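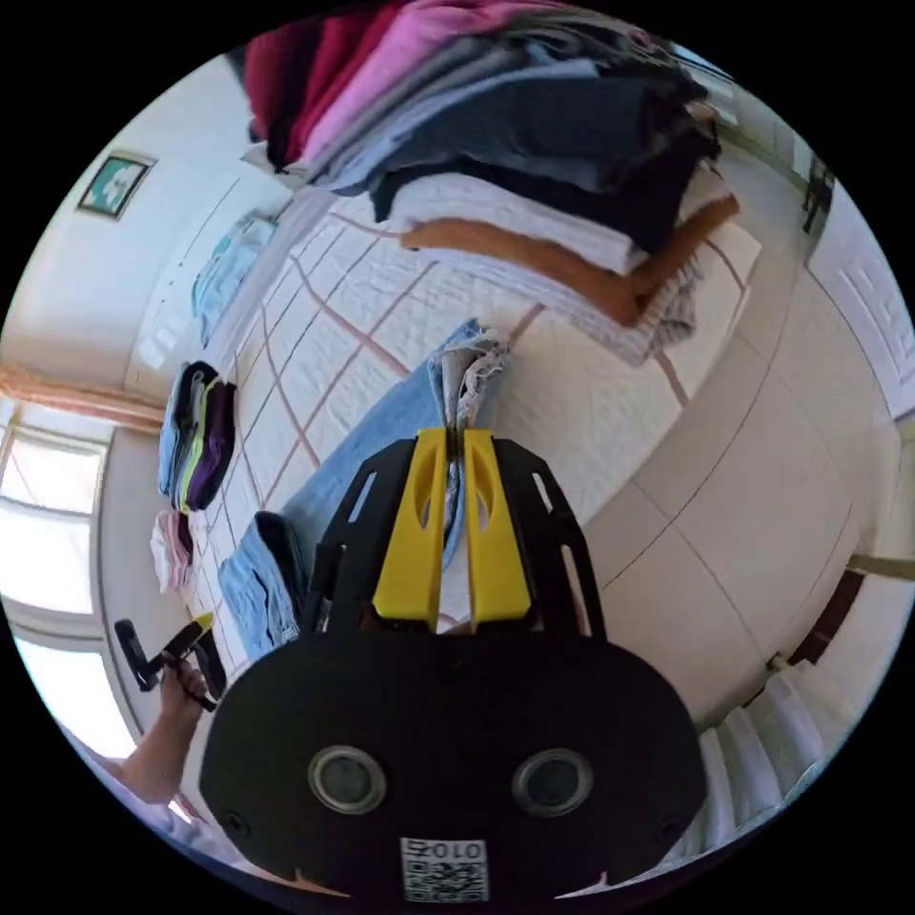

Check the fingers before you check the code, a reader at Pidia wrote to us after our January item on dropped laundry, and it's a fair place to start because the shop lead at Niten told us much the same on the phone.

Home | News | Interviews | Safety | Contact

13 August 2025
By staff, Clotdale

She runs the folding work at Niten, asked to go without a name, and was between two other calls. So this is short.

The fault first. Grippers closing when they should have held still. "Not hard. But closing. You have your other hand right there in the towel, so you notice."

How often? She had the log open. 31 unexpected closes over 20 days, most of them on fabric. Towels worst of all. Shirts hardly ever.

They blamed the trigger cable. Swapped it. Same thing the next morning. Then they blamed the operators, which she is not proud of. "I told a guy he was squeezing without knowing it. He wasn't. I said sorry, he got a coffee out of it."

What it was in the end: lint. Fringe threads mostly, wound in behind the finger mount where you can't see them without taking the bracket off. The motor stalls a little, the controller thinks the grip is slipping, and it drives the fingers shut to make up for it. "It was doing what we told it to do. Bad instruction."

Anybody hurt? One pinched thumb, she said, a bruise, no broken skin. It went in the accident book and work stopped for the rest of that day. The Henao site was running the same settings and she called them before lunch. They had seen it too and put it down to old batterys.

Now there is a cap on the closing force whenever the trigger is released, and the bracket comes off every 90 minutes for a brush out. Takes 3 minutes if the screws behave. People grumble. Two of the screws are already stripped and she is waiting on new ones.

Would a cover fix it? They tried one, cut from a glove. It caught more thread than it kept out.

I asked about sound, whether you can hear it coming. "Sort of a tick. Some of the crew say they hear it, I never have. Wouldn't want to rely on that."

And towels with fringe, are they still on the list? They are. "People own them. If it can't do a fringed towel on a bed it can't do my house." She wants the stall threshold rewritten teh proper way, and the engineer who wrote the first one is on leave. Until then it's the brush.

Her other line was ringing by then. She said to print the part about the screws.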